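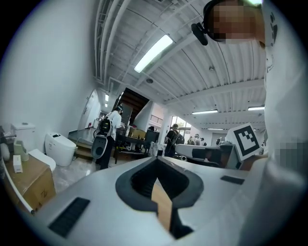 Okay, hello, grab a seat. (Wait for the back row.)

I'm going to talk about our open day at Levum, when 400 of you said you'd come and 308 did, so thanks for that!

First bit: the hand-held grippers. Zeyu ran the demo with a gripper in hand and a band on the head, and I kept getting in the way. They're lighter than I expected, but my wrist was sore after 14 minutes, so plan your breaks.

Then the bathroom fixtures. Lids are a great test, they're slippery and every one closes differently. Tell the Omar story here if there's time.

Slow down for the bit on black-and-white markers. Questions, then tea.

Last updated: Sep 19, 2018

Comments

Annelore: You skipped the Omar story!

Uwe: Will you run it again in December? My neighbour's keen.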